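Regional Tourism Planning
Unit 4 handout: Getting visitors to stay the night

Read before the tutorial. Bring the visitor survey tables from Unit 3.

4.1 The through-traffic problem

Many inland districts receive a large number of visitors and earn very little from them. The case used in this unit is Serra, a river town on the highway between the coast and the high country. The town's January count recorded 3000 vehicles stopping at the riverside park. In the same month its motels, cabins and camping ground sold 844 room or site nights. Most travellers bought fuel, used the toilets and drove on.

Students should note what these two figures do and do not measure. A vehicle may hold one person or six, and may stop twice on the same trip. A site night may be one of several in a single stay. The figures are useful for comparison with later years — they are a poor basis for estimating total spending.

4.2 Reasons given for not staying

Interviews at the park produced three common answers: accommodation was already booked further along, the traveller did not know there was anything to see, or the walk to Prurum Falls was thought to be too long for children. The return walk takes roughly 60 minutes and is mostly flat. The sign at the car park gives a distance only.

4.3 Responses available to a small district

The council considered a night market, a guided evening walk at Flamia Lagoon and a combined ticket for the falls and the Plurker rail museum. Each was costed for one summer season. The evening walk was the only proposal that required visitors to be in town after dark.

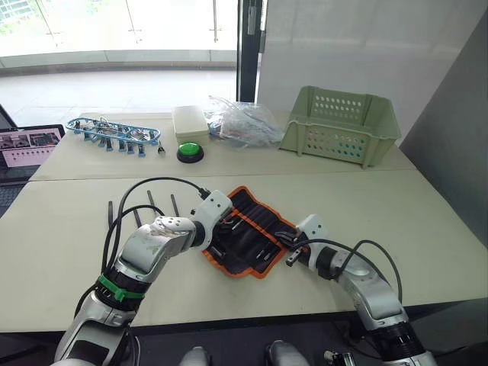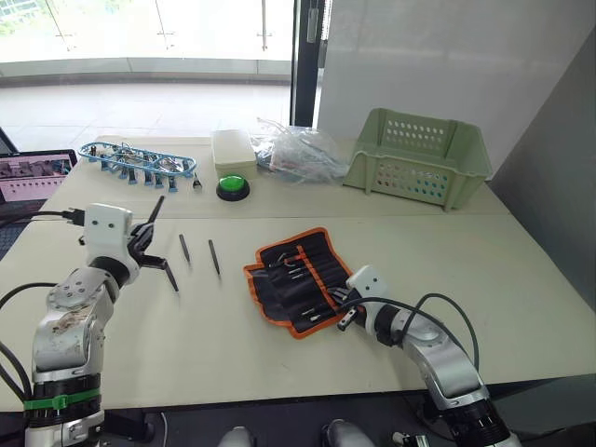
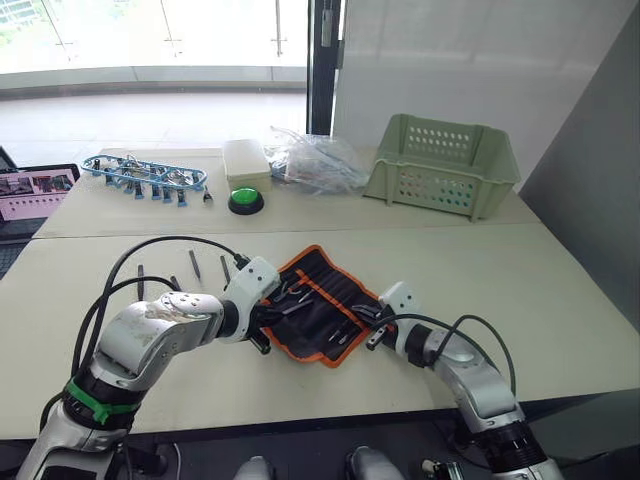
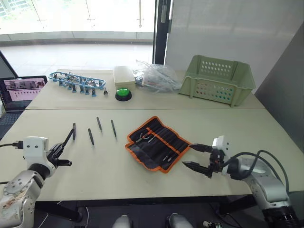
Annunziata Cocco, in a written comment on the draft plan, objected that the evening walk would fill beds on Fridays and Saturdays, when the motels were already close to full, and asked why a midweek start had not been costed. She added that the rail museum closes at three and that a combined ticket would be of little use to anyone arriving after lunch. Her comment was included in the final report without a reply.

4.4 Tutorial preparation

Prepare a one-page response to the comment in 4.3. State which proposal you would trial first and on which nights of the week. Identify one figure the district does not currently collect and explain how it could be gathered at low cost. Responses are due at the start of the tutorial.

Further reading is listed in the unit outline under Week 4.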